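Rules for Robots That Help at Home

A page for young readers from the Tilby science club

A robot does not know what is safe. It does not know that a finger hurts when you squeeze it. So people write rules, and the people who build and teach robots must follow them.

Some robots learn by copying people. A person holds a tool called a gripper, which closes like two fingers, and does the work slowly and carefully.

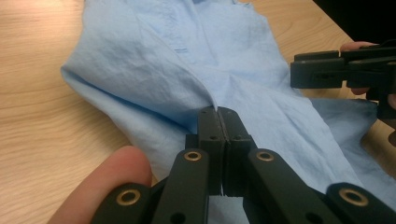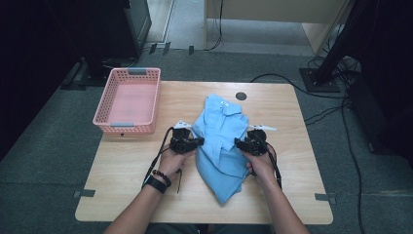
Both show a light blue shirt and black grippers held by hand.

Why do robots need rules if they only fold clothes?
Because a machine which is strong enough to lift a full basket can also pinch a hand or push over a small child. The rules are there for easy jobs and for difficult jobs.

What is a standard?

A standard is a rule which many people have agreed together and written down. If a factory in one country and a school in another country use the same standard, they both know what "safe" means. Dinesh Menon, who checks robots at Clorovell, keeps his list on the wall. It has 40 points. The first six are about stopping the robot.

Here are some rules from his list, in easy words:

Every robot must have a stop button, and everybody in the room must know where it is.
The robot must move slowly when a person is near.
Long hair is tied back.
Cables should be kept away from the places where people walk.
If a camera is recording, people must be asked first.
When something sounds strange, stop and tell an adult. Do not try to repair it alone.

Britt-Marie Lindqvist teaches children of 10 years and she asks them to write one more rule for a robot in their own kitchen. One boy wrote: "It must not wake up the baby." We think it is a good rule.

You can send us your rule until 4th April.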